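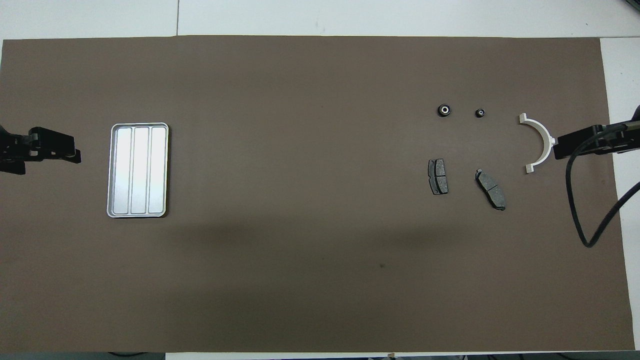 right. brown. going to do a thread on brown because I've been painting a hallway since Saturday and have Opinions

Spent most of my grown up life in white rooms. rented white, then bought white, then painted the white white again. then this winter got sick of it all at once, on the stairs, holding the hoover

So. browns. went to Bralberg in Zalley (the big one behind the station, park round the side, the front is always full) and asked for a brown and the man said which, and I said just brown, and he got out a fan of cards as thick as a loaf

Most of them are pink. you don't see it in the shop. take the card home, hold it on the wall at four in the afternoon, and it's a plaster on a knee

The rest are green. these are the ones called things like "bark" and "moss edge" and in my hallway they looked like a pond

What I wanted was the flat grey sort. taupe I suppose, but darker, no shine at all. my nan had a sideboard runner that colour and I'd have known it anywhere, could not find it on any card

Second trip. bought testers in Enamero matt, took the daft option and painted them straight on the wall instead of on paper. DON'T. you get ridges round every patch and they show through after. sanded for an evening. dust in the butter

Anyway the winner was Tjoa. no idea what it means, no idea how you say it, the shop said it one way and the website video says it another. dark brown with a bit of grey in it. on the wall it looks like nothing much and then you put something white next to it and there it is

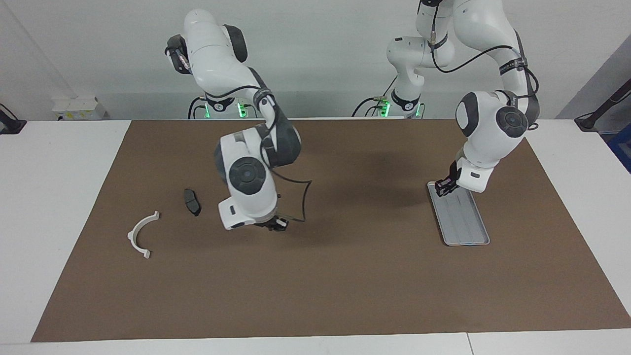 Brown mat, white table, plain white wall.

which brings me to the white bit. brown wants an edge. a strip of white left showing does more for it than any amount of cushions. I've left the skirting and door frames and stopped the brown a hand's width below the ceiling, and it looks like I meant it

Was told by several people on here it'd make the hall smaller. it's a hall. it's got coats in it

money, seeing as people asked last time. £121 for the paint, including the undercoat I didn't think I needed and did. £70 on brushes, rollers, tape, a tray, another tray when I stood in the first one. the quote for getting someone in was £965 and he was very nice about it when I rang back

(the quote included the ceiling. I have not done the ceiling. I'm not going to talk about the ceiling)

Things I'd do differntly: take the hooks off first. I painted round them, neatly I thought, and then the hooks came off anyway because one was loose. white hook-shaped ghosts all along

Also stir it. then stir it again after lunch. the bottom of the tin is a different brown to the top and I've a stripe by the meter cupboard to prove it

Drying: tin says touch dry in 100 minutes. mine was still tacky at bedtime but I'd had the door shut so that's on me

matt marks if you breathe near it btw. if you've got kids or a bike get the wipeable one. bit more sheen but you won't cry. I've got a bike. it's already marked. may go over the bottom half in the wipeable and see if the join shows

someone's asked about lamps. yes warm bulbs, the cold ones turn it to mud. tried both on Sunday night and the cold one made it look like the inside of a teapot

and someone else: no I wouldn't do a north facing bedroom in it. or you could but have a lot of lamps. my sister's is going mustard instead, that's her own busines

Next is the landing, probably May, when I can have the windows open and my arms work again. same brown. same tape. new tray

if anyone near Zalley wants half a tester of a pinky one and most of a pond green, they're on my step, help yourself, bring a bag as the lid's gone on the green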